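The planner was never the problem

I spent most of August convinced that our task planner was broken. It had a nice list of evidence against it. The arm would go for the bun, close on it, lift, and then head off to the next step with the serene confidence of someone who has forgotten their keys. So I rewrote the planner. Then I rewrote it again, with more logging, and named the new one Corico so that it would feel like progress.

The actual bug lived in Drulley, our perception node, which publishes a pose for every food item on the table. Every pose carries a timestamp. The timestamp said when the message was sent. The planner assumed it said when the camera took the picture. Between those two ideas there was a gap of almost 100 milliseconds, and I had been living in it for weeks.

You'd think that wouldn't matter with a bun, a thing not known for its speed. But we refine the grasp while the arm is moving, and the transform lookup uses that stamp to decide where the arm was. A late stamp puts the arm further along than it was, and the bun shifts with it. Patties mostly got away with it. Bun slices did not, and the grasp check, which only looks at finger width, was happy with any edge it could pinch.

The fix was 3 lines. The commit message is 16 lines, mostly feelings.

I also added a replay test, so a recorded run goes through the whole stack with the stamps checked at every hop. It takes 38 seconds, and I watch it like television. Then back to real burgers, with the new build driving the gripper down to a bun slice in the metal tray.

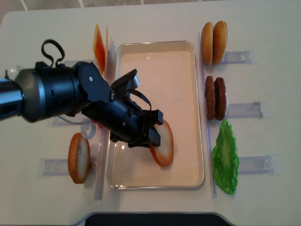
Imad Haddad thinks I should stop trusting stamps altogether and have the driver hand out a frame number that every node has to pass along untouched. He has been saying this since we wrote Wolum, our first scheduler, and I have been nodding since then too. It would mean changing every message type we own – and I have just finished changing the planner, twice, for nothing.

I've opened a ticket for it. It's assigned to Imad.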